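Fastix wants to find your keys, for a monthly fee

A FIRM that made its name hiring out floor polishers has decided the next thing offices need is a robot to run lost property. Fastix opened orders on Sunday for the Fustodel, a one-armed sorting kit that picks through whatever people have left behind and puts each thing where somebody might find it again.

The pitch is simple enough. Items go into a tray. The arm looks them over with a small camera at the wrist, picks up what it recognises and drops each piece into a numbered bin. A phone app then tells the front desk what is in which bin, so that the front desk can tell you, in much the same tone it used when it was a cardboard box under the counter.

Fastix is selling the kit in two sizes, one with 7 bins and one with 20, on a hire agreement that runs for at least three months. The price is given on request, a phrase that has seldom led to good news. A spare pair of finger pads comes with either size, and training for staff is charged by the hour.

Keys, according to the firm, were the hard part. A wallet is a flat thing with edges and will generally let itself be lifted. A bunch of keys lies however it likes, shines in odd directions and changes shape as soon as it is touched. The Fustodel's software was taught to go for the ring first and, failing that, for whichever key sticks out furthest.

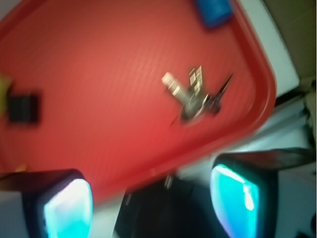
Speed is another matter. The brochure says the arm can deal with 100 items in an hour, which would be a busy hour for any lost property desk outside a railway station. Most offices lose a scarf, a charger and somebody's umbrella, and then nothing until the following week. What the arm does in the meantime is wait, on hire.

"People think it's about saving time," said Finlay Leckie, who looks after sales for the Fustodel. "It's more that no one wants the job. You ask who's in charge of lost property and the whole room starts looking at its shoes."

Leckie said the arm will stop and ask for help when it meets something it can't place. The help takes the form of a message to a member of staff, who walks over and sorts the item by hand. Food is not covered by the agreement. Nor are single gloves, for which the app offers a heading called Other.

Hitwood, which runs shared offices, has signed up for a trial at its Swanson building, beginning in November. Tenants there have been told by email that they may go on handing things in at the desk as before, and that they shouldn't reach into the tray while the arm is moving. The email also asks whoever left a trombone in the second-floor kitchen to come and get it, as it is too big for the bins.

Orders for the larger kit will be filled first. Fastix says a version for schools is being looked at, though it would need a good many more bins.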